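Getting injera to bubble at high altitude

Posted 23 Jan 2024 by Hiwot Woldegiorgis

Hi everyone! I moved up to Stedside from the coast last summer and my injera has gone completely strange on me. I've made it since I was a kid (my grandmother would put me on a stool to watch for the eyes to open) and I have never had this much trouble. The batter goes sour in no time, rises like crazy, and then on the pan it comes out flat and gummy with hardly any eyes. I use 700 grams of teff flour, the brown one from Kumsa, and a starter I brought with me in a jar on my lap the whole drive. Three days on the counter like always. Has anybody cooked this up here and gotten it right? I would be SO happy to have a decent batch again.

**tefflover_dee**

Oh I love this question! I went through the same thing when we moved to Livwood and it took me a whole winter to sort out. Your starter is fine, I'd bet money on it. Dough and batter rise faster up high, so by day three yours has probably eaten everything and has no push left when it hits the pan. Try two days. Start looking at it after one and a half, and when the dark water has separated on top and the batter underneath smells sour but still a bit sweet, pour the water off and go.

The other thing is absit. Do you make it? Take a scoop of the fermented batter, cook it with water until it thickens like porridge, let it cool and stir it back in. I used to skip it at sea level and got away with it, but up here it made a huge difference — the eyes opened all over the first time I went back to it, and I called my sister in to look!

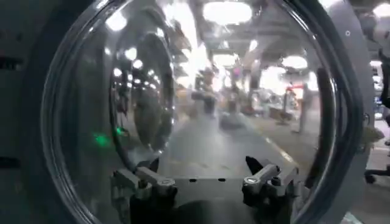 Then let it sit again until you see bubbles coming up, an hour or two in a warm kitchen. Thin it a little more than you're used to, because the dry air pulls water out of everything. I want mine like thin pancake batter. Pour from the outside in, wait for the eyes, and only then put the lid on. If you cover it too soon the steam closes the surface and you get that gummy layer you're talking about.

Oh, and wipe the inside of the lid between rounds. Drips leave wet spots.

**Marten_K**

Your pan isn't hot enough. Mine was the same. Got a Holance electric griddle and no more problems.

**six_burners**

Both of the above are partly right I think! Water boils at a lower temperature where you are, so the batter gives off steam sooner but takes longer to set underneath. I preheat for a good long while and then leave the lid on a bit more than my aunt's recipe says. My first one is still always ugly and gets eaten standing up with butter and berbere. I don't even count it as a loss.

Also do a small batch while you're testing! 200 grams of flour makes enough to learn from, and you won't be stuck with a bucket of it if it goes wrong. I wrote down the hours and the room temperature on the back of an envelope, and by batch 6 I had it. If your kitchen gets cold overnight, put the bowl in the oven with just the light on. (Tape a note on the door. My husband preheated a batch once.)

Mixing in a little barley flour helps too if you're okay with it not being all teff. Softer, rolls up nicely, keeps better the next day.

Comments

Hiwot Woldegiorgis: Two days plus the absit and I have EYES! Not everywhere, the middle is still a bit blind, but it's soft and it folds. Thank you, thank you. Trying the longer preheat next.

pia.n: Does absit work with store-bought self-rising teff mix?

tefflover_dee: @pia.n never tried it, sorry! Hiwot that's wonderful, the middle is probably just your burner. Move the pan over a little partway through the preheat.

Last updated: January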